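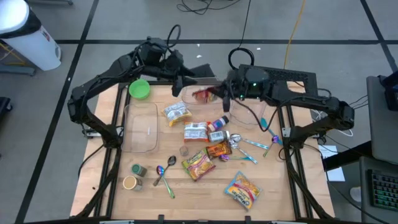

So where are we sleeping in November? In the back of the van, on the new bed, with the awning out if the wind lets us.

June 14, 2020. Delwyn came round after lunch and we got the bed frame bolted in at last! It took 2 goes (I had the slats in upside down, my fault entirely) and my back is killing me, but I lay on it for ages afterwards and didn't want to get up.

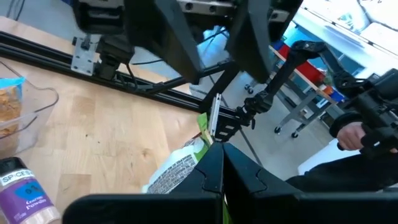 The mattress is another matter – Tomomi found one for £158 and I'm still dithering over it. We've saved 800 so far, and the water tank has to come out of that too. Isla wants to try one night at Grilness first, only 40 miles off. Must ring the campsite tomorrow and ask about dogs.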